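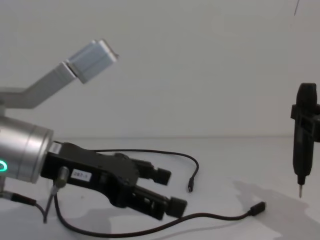
Black cables on the white table, one of them ending in a small micro-USB-style plug.

Fikine cable reuse scheme: second progress report
To: Cecilia Lamptey, Trivico
From: Ravindra Bhatt, Besero
03/11/2021

Spending to date is £2,658, which is inside the budget. Most of it went on the cable tester, the drawers and the label printer. I mention the money first as it is the part of the scheme I can report on with a clear conscience. The rest needs more caution than our first report showed.

The scheme was sold to you, partly by me, on the idea that offices throw away perfectly good leads and that other people want them. The first half is true. We asked for donations in September and had more than we could store within the month, including a crate from Quintero that took two people to lift. The second half is still mostly a hope.

Sorting and testing

We have put around 200 cables through the full process: untangle, identify, test, label, drawer. It is slower than planned. The untangling alone takes up a good part of each session, and black leads are the worst for it. On a pile of them the only quick way to tell one from another is to find the plug and follow the cable back, and several times we have followed one back to find it belonged to something else. Sorting by colour, as suggested in the original bid, was never going to work when nearly everything arrives in black.

The small USB plugs cause the most argument. Micro-USB and mini-USB look alike to a tired person at the end of an afternoon, and the early drawers were mixed. I had them all emptied and done again. Since then there is a printed card with the plug outlines at actual size, and mistakes have dropped, though I would not like to put a percentage on it as we kept no proper record beforehand.

Of the cables tested, 38 failed outright. A further group passed for charging but would not carry data. The first report counted these as passes. I don't think that was right. Somebody who takes home a lead to move their photos and finds it only charges will blame us, and fairly. They now go in a separate drawer marked "charging only", and I have corrected the earlier figures in the sheet sent with this report.

The tester itself I have doubts about. It tells us whether the wires connect on the day. It says very little about a lead that works flat on a table and cuts out when bent near the plug, which in my experience is how most of them die. We now wiggle each end by hand while the light is on. It is crude and has caught faults the tester missed.

Passing cables on

Nine organisations said they would take sorted leads. Three have collected. The others are friendly on the telephone and always about to come. One asked only for USB-C, of which we have hardly any, and I suspect that is the honest position of several more. Micro-USB leads are what people are getting rid of, and there may be a simple reason for that.

I would ask Trivico not to quote the phrase "saved from landfill" from our leaflet for the time being. A cable in our drawer has been saved from nothing yet. Failed ones go to a metal recycler, who takes them without giving us any paperwork on where they end up. I have asked for some twice.

What we plan next

We have stopped accepting black mains leads, as the drawers for those are full. Video leads and USB-C are still welcome. Each remaining crate will be looked over before it is booked in, with the right to send it back, and Quintero has agreed to this without fuss.

I will ring the six who have not collected and ask for a date or a plain no. If fewer than half of them come, my view is that the second instalment should be held back until we have agreed a smaller target with you. My colleagues think this is too gloomy and point out that the scheme is young. They may be right, and you are welcome to hear it from them directly.

The corrected sheet and the receipts are attached. The receipt for the drawers is a copy, and the supplier is sending a replacement for the original.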